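Osberg Open-Top Cardboard Boxes
Posted 11/27/23 by the Rondport product desk
2 min read

The Osberg is a plain cardboard box for shelves, benches and packing tables. It ships flat and folds up by hand. Most of our customers buy it for sorting small goods before they go into a mailer, or for keeping parts together while an order is being filled. It also does fine as a drawer insert or a bin for returns.

We carry the Osberg in two versions. The standard version has single-wall sides and a folded bottom that needs one strip of tape. The heavy version is double-wall and is the one to get if you plan to stack. Both have the same footprint, so lids and dividers fit either one.

Sold in bundles of 8 or by the pallet. A pallet holds 1,000 boxes of the standard version or 533 of the heavy version. Bundles are strapped with paper tape — no plastic film. Pallet orders go out on a freight truck, and someone has to be there to sign.

Setting one up

Open the flat box and square the corners with your hands. Fold in the short bottom flaps first, then the long ones. Turn it over and press down on the inside so the flaps lie flat. Run your tape along the seam and a couple of inches up each side. If you want the top open for good, fold the flaps down outside the box or cut them off with a utility knife. Cut along the crease and keep your other hand behind the blade.

Storage

Keep unopened bundles flat and off a concrete floor. Cardboard picks up damp from concrete and the bottom few boxes will go soft. Boxes that have been folded and unfolded many times get weak at the corners. Move those to light use or recycle them. Remove the tape first if your hauler asks for it.

Using it on a table

An open box on a flat table makes a good catch-all for blocks, samples and other small pieces. Set it close to the front of the table if you are reaching in from above, and leave room on both sides for your tools. Small items tend to end up against a wall of the box, so a sheet of kraft paper in the bottom helps if you want less sliding.
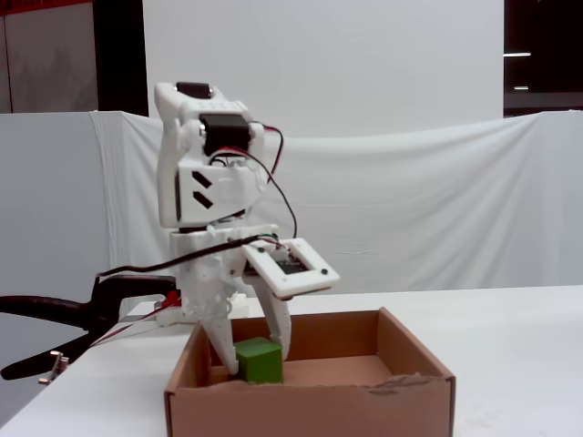

Open cardboard box on a white table, with a green cube low inside near the front wall.

Goes with

Yau dividers slot in from the top and split the box into equal sections. They come flat, in the same bundle size as the boxes. Dularer lids are a separate order and fit over the outside. The lid adds a little to the width, so measure your shelf first.

Prices for bundles and pallets are on the order form. The heavy version is back in stock in March.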